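Capítulo 4
La visita a un centro de demostración

Objetivos del capítulo
Al terminar este capítulo, el estudiante podrá:
– preparar una visita técnica a una instalación donde se enseñan tareas manuales a sistemas robóticos;
– distinguir entre una demostración para el público y una demostración en el sentido que le dan los ingenieros;
– tomar notas de campo que sirvan para redactar un informe;
– reconocer las dificultades propias de los materiales flexibles.

Términos clave: demostración, teleoperación, pinza de mano, objeto deformable, episodio, aprendizaje por imitación.

4.1 Un viernes en Plandomdale

La jornada de puertas abiertas de Cusi empieza a las nueve de la mañana. La empresa ocupa dos plantas de un antiguo almacén textil en el polígono de Plandomdale y recibe visitas una vez al año, en marzo. Los grupos se forman en la entrada, se reparten las acreditaciones y se firma una hoja en la que el visitante acepta no tocar los equipos sin permiso. El grupo que nos interesa procedía de un ciclo superior de automatización industrial, a cargo del profesor Alcides Muñoz.

Muñoz había pedido a sus alumnos que llevaran tres preguntas escritas. Casi todas trataban de velocidad, de precio y de marcas de controladores. Al final de la mañana, la mayoría de los alumnos había tachado al menos una y había escrito otra encima, casi siempre relacionada con la ropa.

La visita estaba dividida en dos partes. En la planta baja funcionaba una célula de paletizado con un brazo de seis ejes, un transportador de rodillos y un vallado con puertas enclavadas. El brazo recogía cajas de cartón y formaba capas sobre un palé. Lizeth Marulanda, responsable de seguridad, explicó el recorrido desde fuera de la valla y abrió una puerta para que se viera cómo se detenía el movimiento. El ciclo se repitió muchas veces y todas fueron iguales. Un estudiante comentó que después de cinco minutos ya no había nada que mirar, y Marulanda respondió que en una célula de ese tipo aquello era buena señal.

La segunda parte se desarrollaba en la planta de arriba, en el área que la empresa llama Zestley. Allí se trabaja con tareas domésticas: recoger, doblar, guardar, colocar. El personal no programa trayectorias. Una persona realiza la tarea con una pinza sujeta en la mano, el equipo registra los movimientos y las imágenes, y esos registros se utilizan más tarde para entrenar un modelo. Parte de las grabaciones se hace en viviendas corrientes, con los muebles y la luz que haya en cada una.

Melur Saragih, técnica de Zestley, dedicó la mayor parte de su explicación a las prendas. Una caja de cartón, dijo, tiene la misma forma antes y después de que la pinza la levante. Un jersey no. Cambia al cogerlo, cambia mientras cuelga y vuelve a cambiar al dejarlo. Dos personas que doblan el mismo jersey llegan a un resultado parecido por caminos distintos, y la misma persona tampoco lo hace dos veces igual. 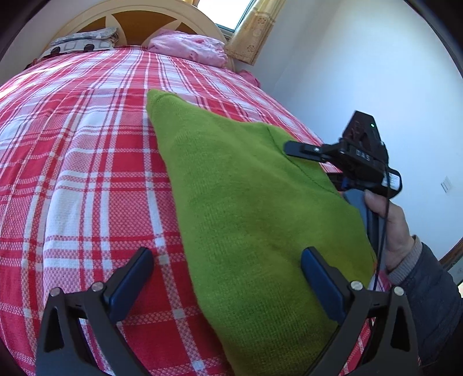 Saragih añadió que el lugar donde se apoya la prenda influye tanto como la prenda misma. Un colchón cede cuando se presiona, y el dedo de la pinza puede hundirse y enganchar la tela de abajo junto con la de arriba. Una mesa rígida evita ese problema y crea otro, porque los dedos chocan contra la superficie si el operador baja demasiado. Los operadores nuevos practican primero en mesa. Pasan a las camas cuando han completado 40 dobleces seguidos sin arrastrar el paño de apoyo.

También habló de los fondos. Un tejido de cuadros debajo de una prenda lisa ofrece muchos bordes que no pertenecen a la prenda, y el sistema de visión debe aprender a no hacerles caso. Lo mismo ocurre con el sol que entra por una ventana: aclara una parte de la tela, la mancha de luz se desplaza a lo largo de la mañana y el color deja de ser una referencia fiable. En Cusi no corrigen estas condiciones. Las anotan en la ficha del episodio y siguen grabando.

4.2 Dos sentidos de una misma palabra

Durante la visita se produjo una confusión que conviene aclarar desde el principio. Cuando Marulanda anunció una demostración, se refería a mostrar el funcionamiento de una máquina ante un público. Cuando Saragih dijo que esa semana habían recogido 400 demostraciones, hablaba de otra cosa.

Demostración (sentido divulgativo). Funcionamiento de un equipo ante espectadores, en condiciones preparadas. Su finalidad es que se entienda qué hace el equipo.

Demostración (sentido técnico). Ejecución completa de una tarea por parte de una persona, registrada con los sensores necesarios para que un sistema pueda aprender de ella. Cada registro individual se denomina episodio.

Una demostración técnica puede resultar poco vistosa. La persona se equivoca, suelta la manga, la vuelve a coger y termina. Ese registro puede conservarse si la recuperación está bien hecha, ya que el sistema también necesita ejemplos de cómo salir de un error. Yu-ting Yuen, que revisa los registros en Zestley, contó que de una serie de 555 episodios había retirado 123. Los motivos más frecuentes eran una cámara tapada por la propia tela y un inicio de grabación tardío, con la prenda ya sujeta.

Un alumno preguntó si no sería más rápido grabar directamente las manos. Yuen contestó que se ha probado y que tiene sus usos, pero que una mano con cinco dedos hace cosas que una pinza de dos no puede repetir. Si la persona trabaja con la pinza puesta, queda obligada a resolver la tarea con los mismos medios que tendrá después el robot. El gesto es más lento y al principio bastante incómodo – varios estudiantes lo comprobaron esa misma mañana con un trapo de cocina.

4.3 Qué se anota y cuándo

La libreta de campo es la herramienta principal del visitante. Las fotografías suelen estar restringidas y los folletos de la empresa cuentan lo que la empresa quiere contar. Muñoz pide a sus grupos que dividan la página en dos columnas. En la izquierda se escribe lo observado y en la derecha lo que han dicho los anfitriones. Las opiniones propias van al final, en página aparte.

Se reproduce un fragmento de las notas de Abelardo Mosquera, alumno de segundo curso:

Observado: la operadora coloca la camiseta extendida. Cierra la pinza en el bajo, lado izquierdo. Levanta poco. Lleva el borde hacia el cuello. Abre. La tela se queda con una arruga diagonal. Repite desde el hombro.
Dicho: la arruga se da por válida si no pasa del centro. El criterio lo fija el cliente. El cliente de esta serie es Brirkix.
Sin resolver: ¿quién decide dónde está el centro en una camiseta deformada?

El fragmento tiene una virtud y un defecto. La virtud está en los verbos: coloca, cierra, levanta, lleva, abre. Con ellos se puede reconstruir la secuencia y dibujar un diagrama de estados, tarea que se propone en el apartado 4.6. El defecto es que falta la duración. Mosquera no llevaba reloj y no se le ocurrió usar el de la pared, de modo que en su informe no pudo comparar el doblado manual con el doblado con pinza.

Las preguntas dejadas sin resolver tienen un valor propio. La de Mosquera se trasladó a Saragih por correo la semana siguiente, y la respuesta ocupaba media página. En Zestley se toma como centro el punto medio entre las costuras laterales, medido con la prenda extendida y antes de empezar. Si una costura está girada, el episodio se marca y lo revisa una segunda persona.

4.4 Comportamiento durante la visita

Las normas que siguen proceden de la hoja que entrega Cusi, con ligeros cambios de redacción.

Llegue con diez minutos de antelación y lleve calzado cerrado.
Permanezca detrás de la línea amarilla en la planta baja, aunque la célula esté parada.
En la planta superior, no hable al operador mientras graba. Espere a que deje la pinza.
No mueva prendas, cojines ni objetos del entorno.
Pregunte antes de fotografiar.
Si un cable cruza el paso, rodéelo.

La cuarta norma es la que más se incumple. En la visita descrita, un estudiante enderezó una toalla que estaba torcida en una estantería y hubo que rehacer la anotación inicial de esa serie.

Actividad inicial

Antes de pasar al apartado 4.5, elija una prenda de punto y dóblela sobre una cama usando solo el pulgar y el índice de cada mano. Escriba la secuencia en verbos, como en las notas de Mosquera, e indique la duración. Repita el ejercicio sobre una mesa. Guarde las dos listas, que se utilizarán de nuevo al estudiar la segmentación de tareas en el capítulo 5.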